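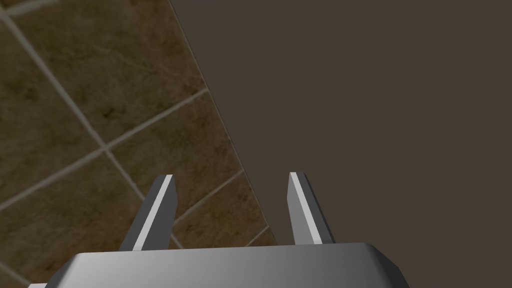 Annual Building Safety Checklist, Sirkwood Annex
Form 301, with inspector comments
Inspection month: October
Building operator: Pravia Property Services

Scope
This checklist covers exits, fire equipment, stairs, electrical rooms, and storage areas at the Sirkwood Annex. Kitchen equipment and the elevator are inspected under separate forms. Each item is marked Pass, Correct, or Not Applicable. An item marked Correct must be closed within 14 days of the date the tenant receives this form, unless a shorter period is stated in the comment.

1. Exits and Exit Routes

1.1 Exit doors open fully from the inside without a key.
Result: Pass
Comment: The east door drags slightly on the threshold but opens with normal force. Plane or adjust the door at the next scheduled maintenance visit.

1.2 Exit signs are lit and can be read from the corridor.
Result: Correct
Comment: The sign at the head of the north stair is dim on one side. Replace the lamp.

1.3 Corridors are clear for their full width.
Result: Correct
Comment: Folding chairs were stacked against the wall outside Room 7. The tenant moved them during the inspection. The same comment was entered on last year's form, and a permanent storage location must be named in the tenant's written response.

1.4 Evacuation plans are posted on each floor.
Result: Pass
Comment: The plan on the second floor still shows the former reception desk. The route itself is correct. Update at next printing.

2. Fire Equipment

2.1 Extinguishers are mounted, charged, and tagged.
Result: Correct
Comment: Unit 1481, ground floor, has a current tag but a missing pull-pin seal. Replace the seal and record the check on the tag. All other units were satisfactory.

2.2 Alarm pull stations are visible and within reach.
Result: Pass

2.3 Emergency lights stay on for the full test period.
Result: Correct
Comment: The fixture in the lower stair went out before the end of the test. A replacement battery is required within 7 days. The fixture is a Plonari wall unit, and the part should be ordered to match the number printed inside the cover.

2.4 Sprinkler heads are free of paint and hanging objects.
Result: Pass
Comment: Paper decorations had been taped to the ceiling near one head in the meeting room. They were removed at the inspector's request.
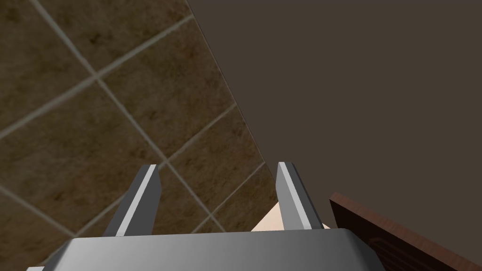

Gray two-finger gripper, rear view. Computer rendering.

3. Stairs and Floors

3.1 Handrails are firm along their whole length.
Result: Correct
Comment: The lowest bracket on the north stair is loose. Tighten the anchor or move it to sound masonry. Filler alone will not be accepted.

3.2 Stair treads and nosings are secure and not worn smooth.
Result: Pass
Comment: Wear is beginning on the upper flight. Review again at the next annual inspection.

3.3 Floor mats lie flat and have a non-slip backing.
Result: Correct
Comment: The entrance mat curls at two corners. Tape is not an acceptable repair.

4. Electrical

4.1 Panel doors close and circuits are labeled.
Result: Pass
Comment: Labels in the basement panel are handwritten but legible.

4.2 The space in front of each panel is clear.
Result: Correct
Comment: Cleaning supplies were kept in front of the basement panel. Remove them and mark the floor.

4.3 Extension cords are not used as permanent wiring.
Result: Correct
Comment: One cord runs behind the bookcase in the front office to a space heater. Disconnect it at once. Heaters must be plugged directly into a wall outlet. 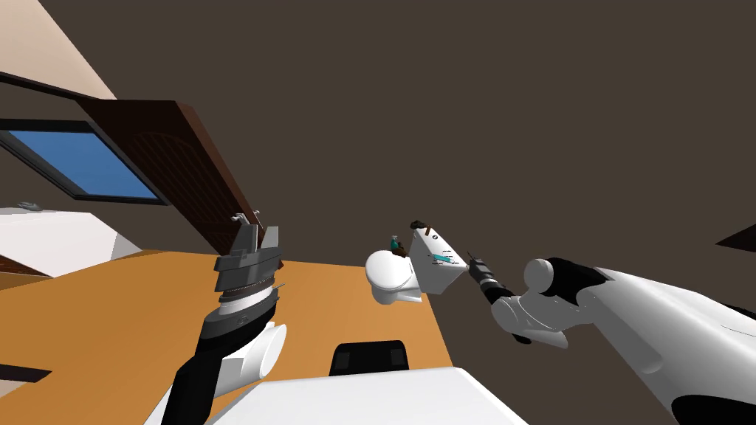
5. Storage Areas

5.1 Shelving is anchored to the wall or floor.
Result: Pass

5.2 Stored goods are kept clear of the ceiling and of heating pipes.
Result: Correct
Comment: Cartons from Mridha Paper Supply reached the pipe in the rear storeroom. Lower the stack.

5.3 Flammable liquids are kept in a closed metal cabinet.
Result: Not Applicable
Comment: The tenant reports that none are stored on the premises.

6. Return of Form
The tenant shall sign the last page and return it to the Pravia site office with a written response to every item marked Correct. Receipts for replaced parts should be attached. Requests for additional time must be made in writing before the correction period ends. The office counter is open until 4:30 p.m.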